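Repair-Treff in Bundham zieht in die alte Buchhandlung

Bundham. Was für eine schöne Nachricht für alle, die ihren Toaster nicht gleich aufgeben wollen! Der Repair-Treff hat endlich eigene Räume. Ab Mai wird in der früheren Buchhandlung Ziółkowski an der Plirside geschraubt, gelötet und genäht, und zwar an zwei Abenden im Monat statt wie bisher nur an einem. Wer den Laden noch von früher kennt, wird sich sofort zurechtfinden: Die hohen Regale bleiben stehen, nur liegen darin künftig Kabel, Garnrollen, Fahrradschläuche und Schachteln mit Knöpfen.

Bislang war der Treff im Nebenraum der Sporthalle untergebracht, und das war, bei aller Liebe, eng. Werkzeug musste jedes Mal hingeschleppt und am selben Abend wieder weggeräumt werden. Manche Reparatur blieb deshalb liegen, vor allem bei Stehlampen und Polstersachen, die man nicht eben auf einen Tapeziertisch stellt. Jetzt gibt es feste Arbeitsplätze, ordentliches Licht und eine Ecke zum Warten, in der Kaffee ausgeschenkt wird. Die Kuchen bringen die Besucher selbst mit, und wer schon einmal da war, weiß, dass sich allein dafür der Weg lohnt (der Mohnkuchen!).

Die Textilgruppe bekommt den hellen Platz am Schaufenster, mit drei Nähmaschinen. Dort werden Reißverschlüsse ausgetauscht, Jackenfutter geflickt und Hosen gekürzt, und man darf und soll sich dabei ruhig selbst an die Maschine setzen. Im hinteren Teil geht es um Elektrogeräte: Mixer, Radios, Staubsauger, Wasserkocher. Mikrowellen und alte Röhrenfernseher werden nicht geöffnet, das bleibt aus Sicherheitsgründen so. Im Hof ist bei trockenem Wetter Platz für Fahrräder, bei Regen wandern sie in den Durchgang zur Plirside.

Möglich wurde der Umzug durch einen Mietvertrag über fünf Jahre. Der Laden hatte fast zwei Jahre leer gestanden, und in der Straße freut man sich hörbar, dass abends wieder Licht brennt. Die Bäckerei gegenüber will an den Treffabenden länger öffnen. Auch aus Munen haben sich schon Leute angekündigt, die dort etwas Ähnliches aufbauen möchten und sich erst einmal anschauen wollen, wie es in Bundham läuft. Besser kann man sich das eigentlich kaum wünschen.

Renoviert wurde über den Winter in Eigenleistung. Der Dielenboden ist abgeschliffen, die Elektrik hat ein Fachbetrieb neu gelegt, und der alte Kassentisch dient jetzt als Annahme. Dort füllt man einen kleinen Zettel aus: Was ist es, seit wann spinnt es, was wurde schon versucht? Je genauer die Angaben, desto schneller geht es nachher am Werktisch voran. Bedienungsanleitungen und Netzteile bitte unbedingt mitbringen, ebenso abgebrochene Teile, auch die ganz kleinen. Manches davon lässt sich wieder ankleben oder wenigstens als Muster für Ersatz verwenden.

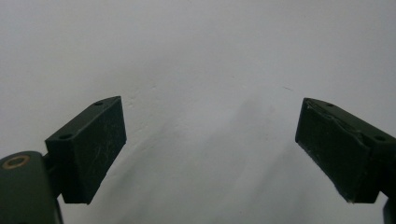
Was kostet eine Reparatur im neuen Treff?
Die Hilfe selbst ist kostenlos, nur Ersatzteile werden zum Einkaufspreis abgerechnet. Am Ausgang steht eine Spendendose, aus der Miete und Strom mitbezahlt werden.

Geöffnet ist jeweils ab 17 Uhr, die letzte Annahme erfolgt um 19.30 Uhr. Eine Anmeldung ist nur für größere Stücke nötig, etwa für Sessel oder Nähmaschinen im Tisch. Pro Person wird zunächst ein Gegenstand angenommen, bei wenig Andrang gern auch ein weiterer. Der Eingang an der Plirside ist stufenlos, Fahrräder können im Hof abgestellt werden.

Zum Auftakt im Mai gibt es außerdem einen Tauschtisch für Werkzeug und Bastelmaterial. Gut erhaltene Schraubenzieher, Zangen, Stoffreste und Wolle dürfen abgegeben und mitgenommen werden, ganz ohne Aufrechnen. Elektrowerkzeug bitte nur mit heilem Kabel! Die genauen Termine hängen im Schaufenster und liegen in der Bücherei aus.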